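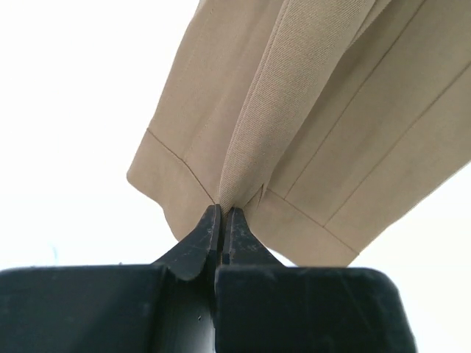
By Yannick Marchal | July | 4 shares | 0 comments

3. Garment records and wear at the hem

3.1 Source of the records

The data for this section come from the repair books of two firms which rent work clothing, Gernum and Asteo. Both firms supply trousers to hotels, canteens and small workshops, and both write down each repair by hand before the garment goes back to the customer. We received the books as scans and typed them into a table. A repair was kept for the study only if the entry gave the place of the damage, the age of the garment and the type of closing stitch. After this selection, 200 repairs remained, coming from 113 trousers. One garment can therefore appear several times, and we return to this problem in Section 5.

The books are not equal in quality. At Gernum, the same tailor filled almost all pages, and her words for the damage are stable. At Asteo the vocabulary changes from one month to the next — "open", "loose" and "gone" seem to mean the same thing — and we had to put these words in one class. When an entry could be read in two ways, it was set aside.

3.2 Classes of damage

We use four places on the garment: the hem, the side seam, the inside seam and the seat. Pockets and belt loops were recorded by only one of the firms and are not treated. In the hem class we separate a broken thread from worn cloth. The first kind is cheap to repair, a few minutes at the machine. The second kind demands that the hem is let down or shortened, and after this the trousers often do not fit the same person anymore.

The position of the stitch line matters for the first kind. A line placed near the lower end of the leg is more exposed to the heel of the shoe, and when it opens, the folded cloth drops and can be stepped on. Holden, the workshop which does repairs for both firms, sews its replacement line 22 mm above the fold. We did not find a written reason for this value, and the workers there say only that it was always so.

For the side seam, the books speak of "raised" seams, where the layers are turned to one side and fastened by two rows of stitching. These seams are thick, and on twill the top of the ridge gets pale before the flat cloth does. We counted such paleness as wear only when the tailor had also noted a broken thread.

Figure 2. Tan twill with a raised, double-stitched seam. The diagonal weave shows on the lit folds.

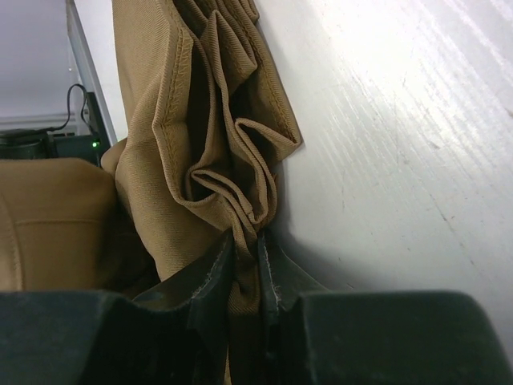 3.3 Treatment of washing

Washing is the weakest point in our records. Gernum writes the number of washes on a label inside the waistband, but the ink does not last, and after 15 washes many labels could not be read. Asteo does not count washes at all. For this reason we use the age in months as a substitute, with the assumption that a rented garment is washed at a regular rhythm. In the Yule depot, where trousers can wait on the shelf for a whole season, the assumption is clearly false, and its entries are given in a separate column of Table 4.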